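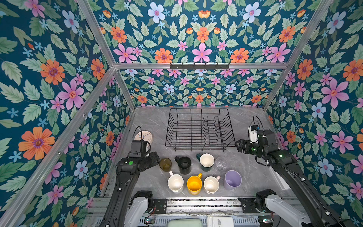
Two of us from the shared kitchen program went out to the Iltbridge open day in February 2023, me with a notebook and Rochelle Crenshaw with the budget printed out and folded into her coat pocket. We've been told we can put in for equipment this year and I wanted to see two-armed dish handling up close before I wrote a single number down!

Nair had the stand I liked best. A pair of arms, a wire rack, a bunch of mugs and cups – much like our own counter at the end of a lunch. I asked the fellow there what people forget to budget for, and he went straight to grippers, cables and the wrist cameras (he'd put 16 hours of setup in his own quote, which I appreciated).
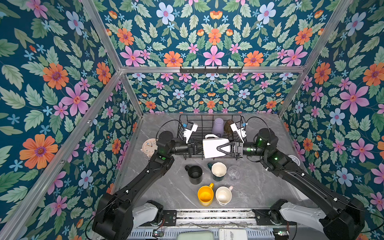 What I wrote down for our plan

Get the arms, the rail they mount on and the enclosure quoted as separate lines. Avel rolls them all together and you can't compare a thing. Ask for spare gripper fingers up front too; the set I priced was $300, and shipping was another $40 on top of that. Measure your doorways. And try it with your own dishes, the odd-shaped ones especially, before anybody signs.

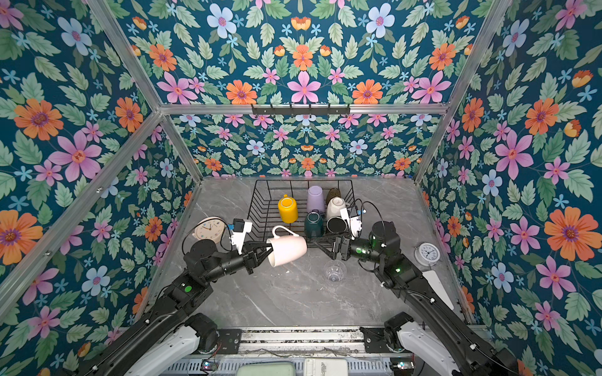 Nuanchan Sombatkul thought I was getting ahead of myself, and told me over coffee that she'd lease for a season first and put the savings into training staff. Fair enough. The Dakum lease came to $1,201 a month with service included, and I've gone back and forth on it ever since.

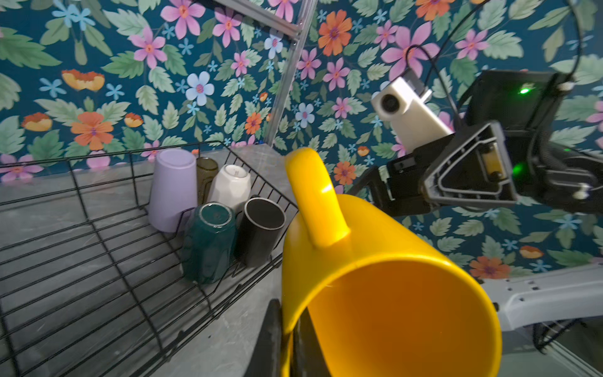 If we lease, we could start in August, once the new wiring's in, and hand the lot back if it doesn't suit us. Buying means going through the capital round, and Rochelle figures we'd be waiting until next year. I've asked Nair and Dakum both for written quotes with service visits spelled out, and I'll post the numbers when they come in.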